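3.2 Appliance placement and decorative load

The household survey recorded 667 kitchens in Amevthorpe and Prulville. In each, field staff noted where the microwave oven stood, which side its door was hinged on, how much clear surface lay in front of it, and what was kept on or beside it. This section deals with the last two items. They proved harder to code than expected, and the first coding scheme, drafted by Escobar, was replaced in August.

The original scheme treated any object on top of the oven as storage. It made no distinction between a stack of plates, which is lifted several times a day, and an ornament, which may stay in place for months. Following Yáñez, we divided these objects into working items and standing items. A working item is one that the respondent reported moving at least once in the previous week. All others were coded as standing items, including artificial plants, figurines, framed photographs and unused small appliances. Fresh flowers were assigned to the standing group for consistency, although their position changes whenever the water is renewed.

Placement beside the oven was coded separately. An object was counted as adjacent if it stood within 29 cm of either side panel. Vases caused the most disagreement between coders. The base of a vase may fall outside the limit while the blooms extend well inside it, and a few respondents described brushing against the flowers when reaching for the controls. Acuña's rule, adopted for the final scheme, takes the widest part of the object as the point of measurement.

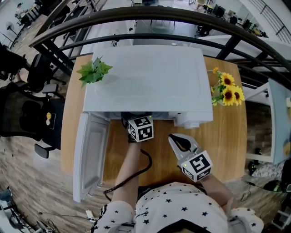 Figure 4. Microwave oven on a wooden table, door fully open. Standing item: sprig of artificial leaves on the left rear of the top. Adjacent item: artificial sunflowers in a clear glass vase, right side.

Clear surface was measured from the front edge of the oven to the nearest table or counter edge, or to the nearest object if one intervened. The measurement was taken with the door closed and repeated with the door fully open. The second value is the more useful of the two. A side-hinged door removes part of the landing area on the hinge side, and the user has to set a hot dish down on the other side or carry it away from the oven. Where the oven stood on a dining table, the area in front was usually open, and the main constraint was the distance from the table edge to the cavity. Where it stood on a counter, the constraint was more often a wall, a canister set or a dish rack.

Ornaments on the top panel did not affect the measured landing area. They did affect cleaning. Respondents with one or more standing items on the oven reported wiping the top panel less often than those with none, and several said that they cleaned around the item. Trailing or leafy items were coded with an additional flag if any part extended past the edge of the top panel. Ventilation openings were not inspected, and no conclusion is drawn here about air flow.

Two limits of the data should be noted. Respondents were told of the visit in advance, and some had plainly tidied; the count of working items is therefore likely to be low. In addition, the Wikila recording form allowed only 60 characters for the description of each object, and entries such as "plant" could not always be resolved into real or artificial. Unresolved entries were kept in the standing group and excluded from the comparison by material in Section 3.3.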